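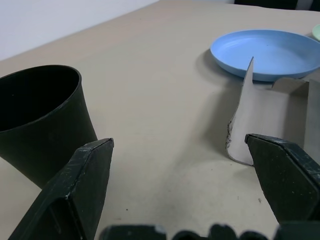
Can I keep a lemon tree in a pot through the winter if I have no greenhouse?
It can stay in an unheated room with a window, if the room stays above freezing and you water much less than in summer.

Posted 24/12/2020 by the list member at Petridis Nursery

Dear all,

I answer the message from November which is copied under mine. I am sorry for the delay, we had many orders at the nursery.

> My lemon lost 25 leaves in one week after I carried it
> inside. It stands near the radiator in the living room.
> I water it every second day. Should I give it the Inano
> feed now, or cut it back? The soil smells a little sour.

Please do not feed it and do not cut it yet. A lemon drops leaves when the top is warm and the roots are cold, or when the roots have too much water. I think you have both problems. The sour smell tells me that the soil has no air.

Move the pot to your coolest bright room. In Tusia we keep ours in the old stable, 77 trees this year, and we water them roughly every three weeks. Put a finger deep in the soil first. If it feels damp, wait. When you do water, use 400 ml for a pot of 40 cm, then look under the pot after one hour and pour away what has collected there.

If the smell is still there in two weeks, lift the tree out and look at the roots. Brown and soft ones must be cut off. Then use new soil with a lot of grit in it. I used the Gemodine citrus mix last spring and I found it too fine, so I add grit to that one too.

New leaves will come late, maybe not before April. As long as the bark is green when you scratch it with a nail, the tree is alive.

One question from my side: does anybody on the list have scale insects on kumquats this winter? Ours are full of them, and soap has not helped much.

With kind greetings from Tusia

Last updated: 24 hours after posting
Contact the list owner | Copyright Tusia Citrus List | Back to top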